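What I spent on lunch last year

February 15, 2023

I finished adding up the lunch envelope on the train home and the total was $1231. I had guessed it would be half that. The envelope is an old brown one from the bank, and for a year I put every receipt from a weekday lunch in it, plus a slip of paper when there was no receipt.

I should say what I counted. Lunch means food bought between leaving my desk and coming back to it. Coffee before work is not in there. Neither is dinner with my sister, even the time we ate at four in the afternoon. If I bought a drink with the food, the drink went in too.

I started because of an argument. Vidar and I have shared an office wall at Ivel for years, and he brings the same thing every day: two slices of dark bread, cheese, half a cucumber. I told him that buying lunch cost me hardly anything extra once you figured in groceries that go bad. He asked for a number and I didn't have one.

The largest part, $763, went to Skavside, the place on the corner across from the bus stop. I go there when I haven't decided anything. They do a soup, a hot plate and a sandwich, and the soup is usually the one to get. The hot plate is bigger than I need and makes me slow until three. I bought it most of the time anyway.

Another $176 was drinks. That surprised me more than the total did. I don't think of myself as somebody who buys drinks. But a soda goes on the tray while I'm waiting in line, and it has never once felt like a separate decision. There is a water fountain ten steps from my desk.

The rest is scattered. There was a bakery near the dentist, a bad salad at the airport, and a stretch in spring when I walked down to Arum for rice and beans and then stopped for no reason I can remember. Arum was cheaper than Skavside and better. It is also uphill on the way back, so maybe that was the reason.
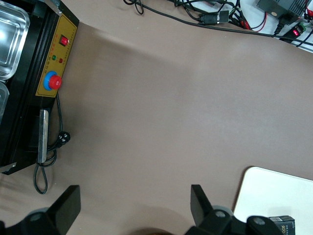
Vidar Amundsen thinks the total proves nothing unless I also write down what I throw out at home. He says I have now measured one side of the argument and left the other side in the vegetable drawer. He's right about that. I did throw away a lot of spinach last year, and I have no envelope for spinach.

So for the past few weeks I have been packing lunch and keeping a list on the fridge of whatever gets tossed. It is a short list so far: one end of bread, some yogurt, and a container of lentils that I forgot in my bag over a long weekend. I had to throw out the container as well.

Packing takes longer than I wanted it to. If I do it in the morning I miss the early train. If I do it at night I have to wash the container at night, and that means washing it before I sit down, because I know myself. The thing that helped most was cooking a bigger dinner and putting part of it away before anyone at the table could get to it.

The food itself is fine. Rice keeps well. Pasta gets stiff but a spoonful of water fixes it. Roast potatoes are sad the next day and I have stopped bringing them. Cold chicken with mustard is good and I could eat that three days running.

What I miss is the walk. I used to leave the building for forty minutes, and now I eat at my desk in ten and answer email with the other hand. I was in a worse mood by the second week and it took me a while to see why. Now I eat first and then go out with nothing to buy. Passing a counter with Cokes lined up on it is still hard. 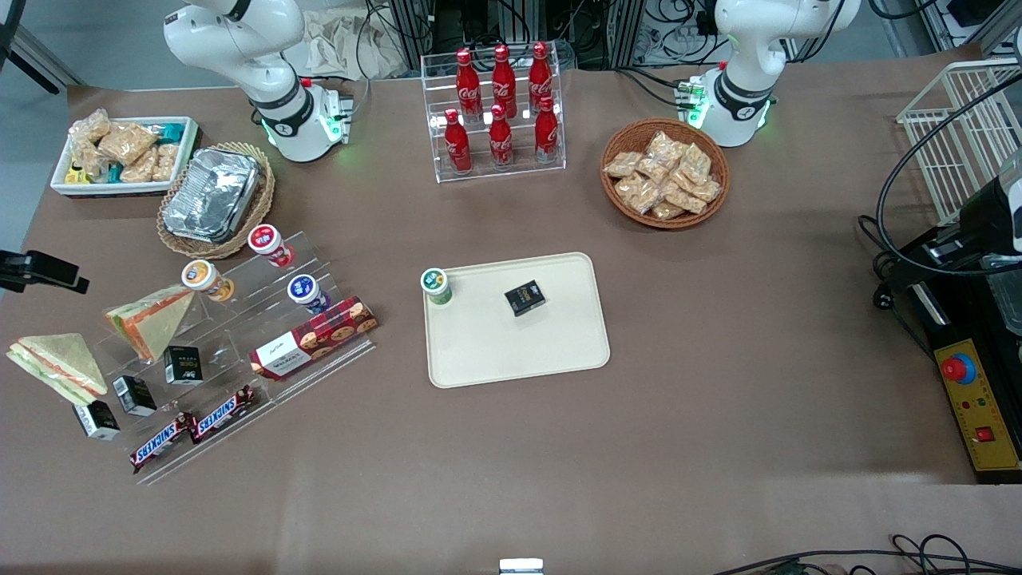 What I'm doing for the rest of the year

I am packing lunch most days and buying it 2 days a week. One of those is for Skavside, soup only. The other is for Arum, uphill or not.

Drinks I'm leaving out altogether on work days. I tried a rule where I could have one if I'd walked first, but I spent the whole walk thinking about it.

The envelope stays. I have a second one taped to the fridge for what we throw out at home, with prices written down as well as I can remember them. Tarcísio Brito wrote to ask whether I would post the monthly totals. I'll put up February when it's done, spinach included.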